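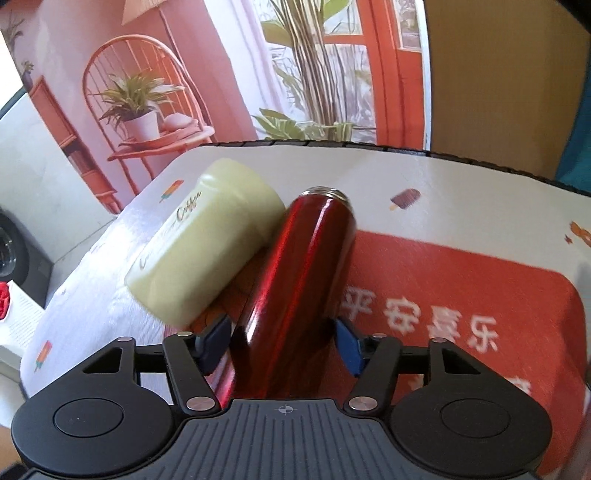 Virham is a mastering and lacquer-cutting studio for independent musicians. It was set up by Tirta Menon, who cuts the discs, and Evanthia Ververidis, who handles restoration and transfers from tape. We work mainly on folk, small-group jazz and solo voice. A dark red bottle lying on a white cloth throws back bright highlights from its glossy surface, and a lacquer disc is inspected by the same effect: light is angled across the blank and any break in the reflection is marked before cutting begins.

Mixes should be supplied as 24-bit files at the session sample rate, with 3 dB of headroom and no limiting on the main output. Sides are sequenced by the client. We advise on running time and on the placing of loud or sibilant tracks, which cut more cleanly near the outer edge.

The tape room holds 63 reels from the Sostorell folk sessions, transferred for the Clultier label and kept here on its behalf. The room was rewired in February.

Each order includes one round of revisions. Further rounds are charged by the hour. Turnaround is five working days for digital masters; disc cutting is booked separately.

Shares: 63
Comments: 5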